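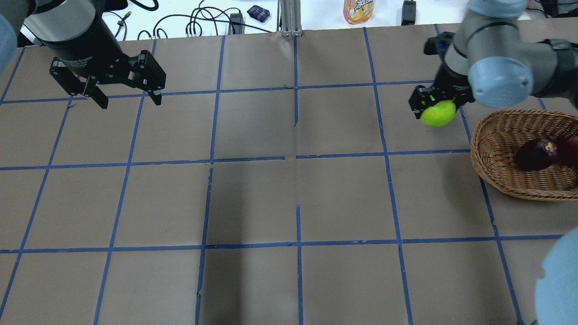

Setting Out a Worktable: Grids, Tape and Paper
Handout for Unit 2, Workspace Layout

Every few years somebody rediscovers the marked-out table and announces that it will cure clutter. The Larholm guide makes this claim on its first page. The Umodel worksheets make it on every page. Read both, please, but read them with a pencil in your hand, and write "how do they know?" in the margin as often as you need to.

What a grid does

A grid gives you a way to say where a thing is. "Third square along, second row" is easier to check than "over by the basket." If two people set out the same objects on two days, the squares let you compare the results. I am happy to defend that much.

What is claimed for it

Larholm says a gridded surface makes people tidier. The evidence offered is a before-and-after comparison of one sorting room, in which the room was also cleaned, repainted and given new shelves. You may decide for yourselves how much of the improvement belongs to the tape. The Sallex handbook is more careful and says only that misplaced items are noticed sooner. It reports 82 trials and does not say who did the noticing, or whether they knew what was being tested.

Materials

Brown kraft paper, wide enough to cover the top. Blue painter's tape. A long straightedge, a tape measure, a soft pencil.

Kraft paper is cheap and easy to replace. It also creases. Pull it as tight as you like and you will still get wrinkles, and a strip laid over a wrinkle will wander. The handbooks draw their grids with a ruler on flat white pages, so this problem does not come up for them.

Laying the lines

Mark both long edges of the table before you tape anything. Run the long lines first, then the cross lines. Use one unbroken strip for each line where you can. Where pieces have to meet, overlap them – a butt joint leaves a gap, and the second piece often starts a little to one side of the first. Small offsets are harmless if you only need to name a square. They matter if you plan to measure from the tape, and in that case you should be measuring from the table edge anyway.

How big should a square be? Moulin recommends 22 centimeters and gives no reason. My suspicion is that it divided neatly into their table. Choose a size that holds your largest object with room to spare. A lime will fit nearly anywhere; a basket will not.

Light and viewpoint

Look at your finished grid from where you will be working. The far squares seem smaller and narrower than the near ones, and people misjudge them. Shadow can turn one band of paper a deeper brown than the rest, which is easily taken for a stain or a deliberate marking. Check before you write it down as either.

For the next session

Read the Sallex chapter on placement and write 700 words on this question: which of its conclusions would still stand if the tape were taken away? Bring your squared-paper plan with the size of the squares marked on it.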